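# Drovon

The arm missed the bar on Monday at the same place it had missed on the two runs before, and Liesbeth Maes wrote the offset in the log: 3 mm, toward the wall.

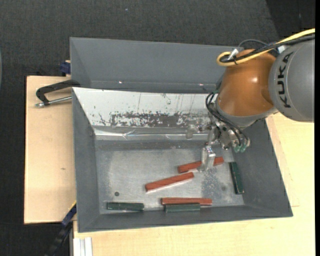
She had ruled out the gripper. The finger had been off and back on twice, and the bolts were torqued and marked with paint pen. She had ruled out the hoses, which Marius Avram blamed for everything. That left the calibration or the bin.

"The bin is clamped," Marius said from the bench.

"The bin is clamped to the other bin."

He considered this and went back to his soldering.

The workshop closed at ten. Drovon was the name on the sign-up sheet, left over from Malsha Barua's first version, a sorting rig made of drawer slides and a stepper motor that had jammed on its second evening. Malsha had moved to Gralliler in April and handed over a notebook, a box of fittings and the login. The notebook was good up to page forty. After that it was mostly arrows.

Liesbeth opened the pick program and set the speed to ten percent. She touched the tool to the first reference point and read the values aloud. Marius typed them in. They did the second and the third. The fourth point was a punch mark Malsha had made herself, and the notebook gave its position to a tenth of a millimeter with no note on how she had measured it.

"Residual?" Liesbeth asked.

"Fine on three. Bad on four."

"How bad?"

"Three millimeters."

She got the steel rule and a square and measured from the datum corner. She measured again from the other side. Then she turned the notebook toward the lamp. The first digit of the fraction had been corrected in a different pen, and the correction was wrong.

Marius came over to look. "She changed it."

"Somebody did."

"That's her seven. She crosses them."

Liesbeth sent a message. The answer came while she was retyping the frame data. *Moved the mark after the bin slipped,* Malsha wrote. *Moved it back later. Did I not fix the book?* A minute passed. *Is it picking?*

Liesbeth saved the frame under a new name and kept the old one. She cleared the fault, checked the stop button, and stood with her thumb on the enable switch. Marius put down the iron.

The arm went to its start position, then to the approach point, then down. The finger closed. The log printed a grip width and a line number. The arm lifted, crossed, and lowered, and the log printed the next line.

They ran it until the counter showed 300, and had one miss, at 212, with no fault code. She entered it in the notebook on page forty-one, under the arrows, and drew a box around it.

*Picking,* she wrote to Malsha. *What did the bin slip on?*

The reply had not come by ten. Marius turned off the compressor, and she tightened the clamp another quarter turn before she got her coat.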